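# The Road to Pravness

Yara Zoubi left Durneddale in April with 200 dollars and her aunt's map.
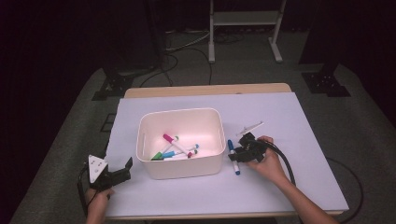

## One

The bus stopped at Noonan to let a man off, and then it wouldn't start again. The driver said it would be 20 minutes. After an hour Yara took her bag and walked to the gas station.

An old woman was working the register. Her name tag said Noreen.

"Pravness?" she said. "Who do you have in Pravness?"

"My father. I think."

Noreen rang up the coffee and looked at the map. Somebody had drawn a line on it in magenta, all the way to the coast.

"That bridge is out," she said. "You'll have to go by Prolonach."

## Two

Radomír Polák drove her as far as the river for 5 dollars and didn't talk. Yara folded the map so the line was on the inside. It had begun to rain. When he let her out, he pointed at a row of houses on the other bank.

"Third one," he said. "He's usually up late."

She hadn't told him the name.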